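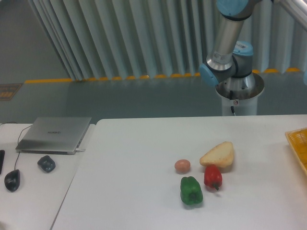 White tables, grey floor and one very long curtain

Hello again! It's September 21, 2019 and I'm finally getting round to the workroom page. I've had a few messages asking what we did with the space after the big sort-out in April, so I've put it up here with far too many notes (sorry, I do go on about furniture).

The curtain
Pale grey-white, pleated, and it goes right down to the floor. I chased the fabric for weeks and ended up with a roll from Voko, who had a cream one as well that I very nearly went for. I'm glad I didn't - cream next to a grey wall makes me think of old dentists' waiting rooms. The folds hang beautifully evenly, which took me an entire evening on a stepladder, and I'd do it again.

The yellow bits along the hem
My favourite thing in the whole room! Just a dotted line of yellow running along the bottom of the curtain. The curtain and floor are so pale and grey that it really sings. One friend said it looked like a road marking and I took that as a compliment.

The tables
Two white ones, side by side. The big one is from Valtonen and the other came out of the Fekar clearance for 47 pounds, delivery included. They aren't quite the same height, the left one sits slightly lower, and there's a narrow seam between them that runs off at an angle. I've thought about packing up the legs and then I've made a cup of tea instead. Both are plain white on top and I've been hopeless about keeping clutter off them. A matt finish is much kinder on the eyes than gloss when you're bent over something all afternoon.

The floor
Smooth and grey with a faint sheen to it. I used a Mirkar cleaner on it and bought the 25 litre tub, so I'm set for life. Pencils roll for miles.

The wall
Plain grey, on the left past the curtain. I had 49 paint cards out at one point and went back to the first one I'd picked up. No shelves yet - I keep changing my mind about where they'd go.

Next up is the storage cupboard, once I can get the door open properly.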